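Section 5: Getting Your Toaster Oven Ready and Baking Your First Batch

Welcome to the fun part! By now you've unpacked everything, checked the parts against the packing sheet, and read the safety pages in Section 2 (please do read them, they're short). This section takes you from a bare countertop to a warm tray of rolls. The recipe at the end comes from Impi Peltonen in our Rokdale test kitchen, and it is a wonderful first bake for a small oven.

5.1 Choosing a spot

1. Pick a flat, steady, dry surface that can take some heat. If your table marks easily, put a heat-safe mat down first.
2. Leave 5 inches of clear space on both sides, behind, and above the oven.
3. Check that the door can open all the way without bumping into a jar, a faucet, or the edge of a shelf.
4. Run the cord straight to a grounded wall outlet. Keep it off the top of the oven.

CAUTION: Do not use an extension cord or a power strip. Do not set the oven on a stovetop, even one that is switched off.

Note: A small oven sitting under a wall cabinet is fine for storage. Pull it forward into the open before you turn it on.

5.2 Checking the door and rack

1. With the oven unplugged, lower the door by its handle until it stops. Don't lean on it.
2. Slide the wire rack out and wash it in warm, soapy water. Dry it well.
3. Wipe the inside walls with a damp cloth. Stay clear of the heating rods.
4. Slide the rack back in and push until it seats at the rear.
5. Open and close the door a few times. It should move smoothly and rest flat against the front when shut.
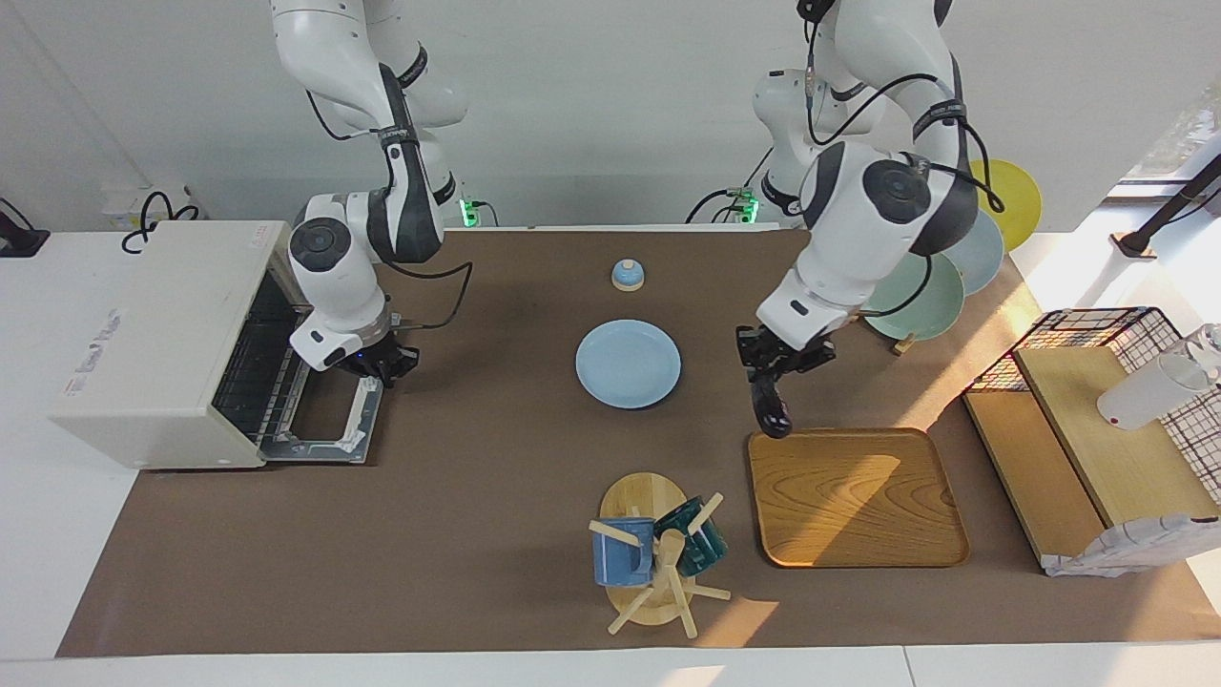 Fig. 5-1. Toaster oven with the glass door folded down and the wire rack inside.

If the rack tilts or drops at the front, it's sitting in two different slots. Take it out and start again with both sides on the same level. This happens to all of us!

5.3 The first burn-off

New ovens have a light coating on the heating rods, and you want it gone before any food goes in. Open a window first.

1. Make sure the oven is empty apart from the rack. Remove all cardboard and tape.
2. Turn the heat dial to its highest mark.
3. Set the timer for 30 minutes and stay in the room.
4. Let the oven cool all the way with the door closed.

A little smoke and a warm, dusty smell are normal the first time. If you still notice smoke on a second run, unplug the oven and call the Parkik help line on the back cover.

CAUTION: The glass and the outer walls get hot. Keep children and pets well back, and use dry mitts. A damp mitt lets heat through very fast.

5.4 Your first batch: Rokdale pull-apart rolls

These are soft, buttery, and just the right size for a compact rack. You can make the dough the night before and keep it covered in the fridge.

1. Take the dough out and let it lose its chill while you butter a small metal pan.
2. Divide it into 13 pieces and roll each one into a ball. (Twelve fill the pan, and the last one bakes in a ramekin for the cook!)
3. Cover with a clean towel and leave for 50 minutes, or until puffy.
4. Heat the oven to 350°F.
5. Bake on the lower rack level until the tops are golden. Turn the pan around halfway through.
6. Brush with melted butter while they're still hot.

Note: Small ovens brown quickly on top. If the rolls are getting dark too soon, lay a loose sheet of foil over the pan, well away from the heating rods.

5.5 Serving

Let the rolls rest in the pan for a few minutes, then lift them onto a rack. Once they've cooled a bit, a wooden tray makes a lovely way to bring them to the table. Line it with a cloth napkin to catch the crumbs and soak up any stray butter.

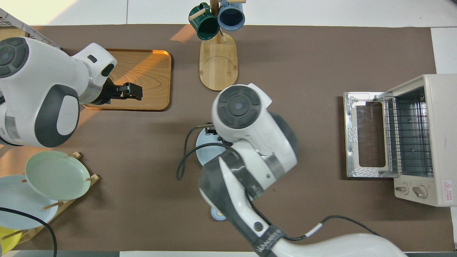

Fig. 5-2. Wooden serving tray with rounded corners.

CAUTION: Wooden trays are for serving only. Never put one in the oven or on top of it, and never set a hot pan straight down on the wood.

Wash the tray by hand and stand it on its side to dry. When the surface starts to look dull, rub in a little food-grade mineral oil and leave it overnight.

For daily cleaning of the oven, go to Section 6.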